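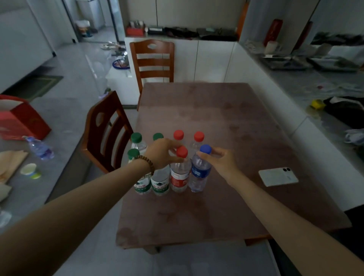 3. Work Surfaces in the Birnstead Homes

3.1 Tables used in place of desks

The homes in the Birnstead group were chosen because at least one adult in each did paid office work from home on most weekdays. None of the 19 homes had a room built as an office. In the majority, the main work surface at the first visit was a dining or kitchen table, and the worker sat on the chair that had been bought with it. The remaining homes used a desk in a bedroom or on a landing, usually one left over from school years.

A dining table differs from an office desk in ways that matter to the person seated at it. Its top is normally a little higher, its apron takes up space where the thighs should go, and its legs stand at the corners, so that a chair with a wide five-point base cannot always be pushed in fully. The top is also shared. Drinks, a phone and other items are set down on it during the working day, and the worker tends to give way to them (Figure 1). Several participants reported that they had moved their screen to the short end of the table for this reason and had then left it there, although the short end gave them less room for the forearms.

Table height was measured at the front edge, at the place where the keyboard was normally used. Where a tablecloth or pad was left in place during work, it was included in the measurement. Seat height was measured with the participant seated, after the cushion had been allowed to settle. We did not ask participants to clear or tidy the surface before a visit, and surfaces were recorded as they were found.

3.2 Chairs supplied for the trial

Each participant received a Kalen task chair for the length of the trial. The Kalen was selected for its short armrests, which pass under most table aprons when set to their lowest position, and for a gas lift that reaches higher than is usual in a chair of its size. The higher lift was considered necessary. A worker who raises a standard office chair to suit an office desk will often still be too low at a dining table, and will lift the shoulders to reach the keys.

Raising the seat has a known cost, in that the feet may no longer rest flat on the floor. A plain sloped footrest was therefore delivered with every chair. Participants were shown how to set the seat first and the footrest second, and were asked to keep to that order whenever the chair was changed by another member of the household. Printed instructions covering both steps were attached to the underside of the seat.

The chairs were fitted with soft casters in homes with wood, tile or vinyl floors and with hard casters in homes with carpet. In homes where the working area crossed from one floor type to another, the caster was matched to the floor under the table. This choice was raised in the exit interviews more often than we had expected. Participants on hard floors described the chair as quiet, while those whose chair was regularly pulled across a carpet edge found the movement heavy and in some cases stopped returning it to the table at night.

3.3 The desk group

A second group of participants was given the same chair together with a Darko height-adjustable desk. The Darko has a narrow top and a two-leg steel frame, and it can be placed against a wall in a room of modest size. It was assembled on delivery by the supplier, and the starting height was set by a member of the Skerilmont field team using the same method as in Section 3.1.

Space was the main difficulty in this group. Before delivery, each household was asked to name the place where the desk would stand and to measure it. In a number of homes the measured place was given up on the day of delivery, most often because a door or a radiator had not been considered. The desk was then placed elsewhere, usually in the living area. We treat these homes as part of the desk group throughout, but we note that their lighting and noise conditions were closer to those of the dining table group than had been planned.

3.4 Records and length of use

The trial ran for 9 months. Sitting time was recorded by a pressure pad beneath the seat cover, which stored a reading whenever the chair was occupied or vacated. Pads were replaced at the midpoint visit. A chair was excluded from the sitting-time results if it had logged fewer than 1,000 hours in total, as shorter records did not allow us to compare the earlier and later parts of the trial. No chair passed 2,000 hours.

The pad cannot tell one sitter from another. Chairs at dining tables were also used at meals, and in some homes the new chair became the preferred seat of a person who was not taking part. Participants were asked to keep a simple weekly sheet on which use by others could be marked, and to complete it on Sunday. The sheets were returned with few gaps in the early part of the trial and with more gaps later. For this reason, the results in Section 4 are given both with and without evening hours, and readers who are chiefly interested in working posture should refer to the second set.

3.5 Limits of the home setting

Working in occupied homes meant accepting conditions that a laboratory would remove. Tables were moved for guests, chairs were lent to children, and two households changed rooms altogether while the trial was under way. Where a change altered the height of the work surface, the measurements were repeated and the later values were used from that date. Where only the position of the furniture changed, the original values were kept.

Comfort ratings were collected at each visit, before any measurement was taken and before the chair was adjusted by the visiting team. The wording of the rating scale is given in the appendix.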